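Shirts and books, March

Folding table is caught up, mostly. Basket still has dark blue and white in it. Collars up top please, hem label at the bottom, so Skostbridge can sort them quick. 18 bags went out so far, more to folow.
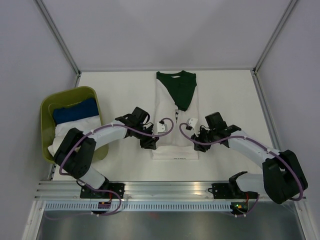
Book shelf

Kids' books next. Comics count! Check every page for rips and bent corners before it goes in the Zamora box, authors A to Z. Charles M. turned up with the shirts, gets filed under S. Tape is in the drawer. 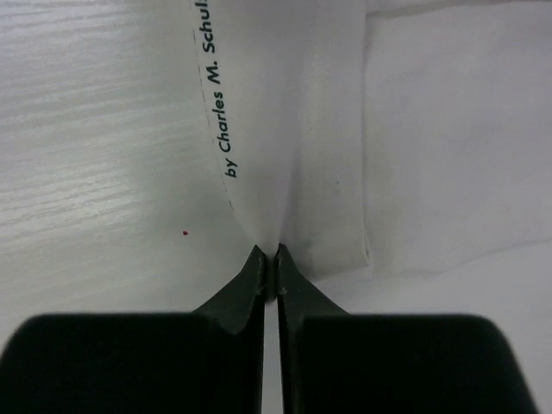 Roscoe Obi writes that comics should get thier own box, as they're always the first to go.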